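Gemesach Short Film Festival

The Gemesach Short Film Festival is an annual festival of short films held in the town of Gemesach. It is open to live-action, animated and documentary films with a running time of no more than 13 minutes, including credits. The festival takes place over four days in late August and is operated by the Boateng Film Trust, a nonprofit body that also runs a small year-round program of screenings and workshops.

History

The festival grew out of a series of summer screenings organized by the Boateng Film Trust in a converted grain store near the harbor. The first edition was a single evening of locally made work, shown on a rented projector. Entries from outside the region were accepted beginning with the third edition, and a competitive section was added the year after that.

The event moved to its present home, the Clinberg Theater, when the grain store was sold. The Clinberg is a former vaudeville house with two auditoriums, the smaller of which seats 90. The larger auditorium is used for the opening program, the animation competition and the awards ceremony. Seating in the balcony was closed for several editions while the roof was under repair, and daytime programs in those years were shown twice.

One edition was held entirely online. Films were made available to ticket holders for 12 days, and the audience award was suspended. The festival returned to the theater the following year with reduced capacity, though recorded introductions by the filmmakers, first made for the online edition, have been kept.

Programs

The festival is divided into a main competition, an animation competition, a student section and a noncompetitive program known as Late Reel. Films in the main competition are grouped into blocks of between 70 and 80 minutes, each shown once in the afternoon and once in the evening.

Late Reel was introduced to make room for work that the selection panel considered too loosely structured for competition. It has included music videos, diary films and unfinished projects. Admission to Late Reel is free, and seats are not reserved.

Selection and awards

Films are submitted through the festival's own entry system between January and April. The most recent edition received 254 submissions, the highest number to date. Each entry is viewed by at least two members of the selection panel, and filmmakers are notified in June. Student entries are exempt from the submission fee.

Awards are decided by a jury of five, appointed separately for each edition. The principal award is the Clinberg Prize, which carries a cash sum and a week's use of the Trust's editing rooms. Other awards are given for animation, sound and student work. The audience award is decided by paper ballot — a practice retained after a trial of electronic voting was judged too slow between programs. The jury may decline to present an award in any category and has done so twice, on both occasions in sound.

Animation

Animation was part of the general competition until the sixth edition, when it became a section of its own. The section accepts drawn, stop-motion and computer-generated films, which are judged together. A related workshop, held on the morning of the second day, covers modeling, lighting and rendering for beginners. Places are allocated by lottery, with a portion set aside for residents under the age of 18.

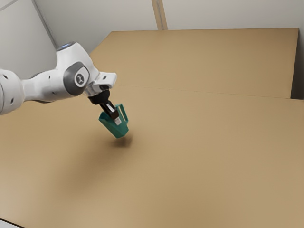 Computer-rendered robotic arm holding a teal-green, cup-shaped object.

Funding

The festival is supported by ticket sales, submission fees and a grant from the town. Its principal commercial sponsor is Cleltosell, a regional supplier of stage and lighting equipment, which also provides technical staff for the opening night. An agreement extending the sponsorship for a further three editions was announced on September 13, 2021. The terms do not give the sponsor a role in selection or judging.

See also

Boateng Film Trust
Clinberg Theater
Short film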